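How to Clear and Sort a Table of Cups, Tubs and Bowls

By Nidia Betancur
4 Jan 2024

14 shares | 2 comments

Every kitchen collects containers. Paper cups come home from the coffee counter, dessert tubs get rinsed and kept, and a big plastic bowl goes out for snacks and never makes it back to the cupboard. After the holidays it is worse. I cleared ours the first week of the year and wrote down the order I did it in, so I can follow it again next December.

The whole job takes 50 minutes if the dishwasher is empty when you start. If it isn't, empty it first.

What you need

One clear table. Round is easier because you can reach everything from one spot.
A second surface next to it for small stuff.
A trash bag and a recycling bin.
Dish soap, a bottle brush and two dry towels.
Masking tape and a marker.
One shelf or one deep drawer where the containers are going to live.

Step 1. Get everything out

Open the cupboards and bring all of it to the table. Check the car, the desk and the top of the refrigerator too. Don't sort while you carry. Put things down wherever they land, on their sides if that's how they fall, and go back for the next load. If your table won't hold it all, work in batches and finish one batch before starting the next.

Small things like bottle caps, twist ties and clips go on the second table. They slow you down if they are mixed in with the cups. I leave them for the very end and some of them go straight in the trash.

Step 2. Pull the paper cups

Start with the disposable cups. They are light and easy to knock over, and once they are gone you can see what is left. Look inside each one. A paper cup that has held coffee or milk is finished. Drop it in the trash or the recycling, depending on what your town takes. Ours does not take coated cups, so they go in the bag.

A paper cup that has never been used can stay. Stack it with the others and stand the stack upright.

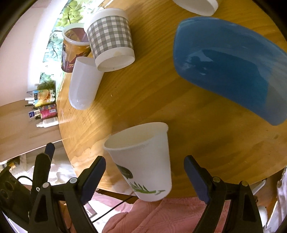 I keep a few clean ones for seedlings and for mixing small amounts of paint, and I write "not for drinking" on a strip of tape around the outside. If you don't garden or paint, there is no need to keep any.

Step 3. Sort what's left by shape

Make groups on the table. Straight-sided cups and canisters go together. Bowls go together. Tubs with rims go together, and lids get their own pile. Color and pattern don't matter at this point. A checked canister and a plain white cup can share a shelf if they are close to the same width.

Large bowls should be set down flat, rim up, as soon as you find them. You can use the biggest one to hold loose lids while you work. Mine is blue plastic and has been doing this job for years.

Step 4. Match the lids

Take one tub at a time and try lids on it until one fits. Press around the whole edge. A lid that pops up on one side does not fit, even if it almost does. When you find a match, leave the lid on and move the tub to the far side of the table.

When you run out of matches you will have leftover tubs and leftover lids. The leftover lids go out. Leftover tubs can stay if you have a use for something open, such as a scoop for pet food or a holder for sponges. I allow myself two.

A shallow white lid and a shallow white dish look the same from a few feet away. Turn it over before you throw it out.

Step 5. Deal with labels

Printed tubs are fine to keep but they cause trouble later, when someone opens the ice cream tub and finds soup. Printing that is part of the plastic will not come off, so cover it with masking tape and write the contents on the tape. Paper and film labels usually peel after a soak in warm soapy water. For sticky leftovers I rub in a little cooking oil, wait ten minutes and wash it off.

Þröstur Bisgaard, my neighbor across the landing, uses a hair dryer on labels. I tried it and it worked on film labels but made the paper ones tear.

Step 6. Wash and dry

Wash everything that made it this far, even if it looks clean. Containers from the back of a cupboard have dust in them. Check the bottom of thin plastic tubs before you put them in the dishwasher. If there's no dishwasher mark, wash them by hand.

Drying matters more than people expect. Tubs put away damp with the lids on will smell in a week. Set them upside down on a towel with the lids beside them for at least two hours. Overnight is better.

Step 7. Put them away

Nest the bowls, largest on the bottom. Nest tubs of the same size and stand their lids on edge next to them. I use a Coten file rack for the lids, but a loaf pan does the same thing. Tall canisters go at the back with their open ends up. If you lay them down they roll.

Leave some space. If the shelf is full on the first day, go back and take out three things.

Step 8. Finish the small stuff

Now go to the second table. Keep the clips that work. Twist ties can go in an empty jar. Anything you can't name goes in the trash. Wipe down both tables and put away the towels.

Keeping it that way

Pick a limit and stick to it. For us it is whatever fits on one shelf. When a new tub comes in, an old one goes out. I do a short check every couple of months, lids only, and it takes the time it takes to boil pasta.

Comments (2)

Ryu
I do the lids first and then look for tubs. Same result I guess. The oil trick worked on a jam jar that I had given up on.

marlene_k
What do you do with stained tubs? Mine are orange from tomato sauce.

Filed under: Kitchen, Sorting
Contact | About | Copyright Tesora Home Notes | Back to top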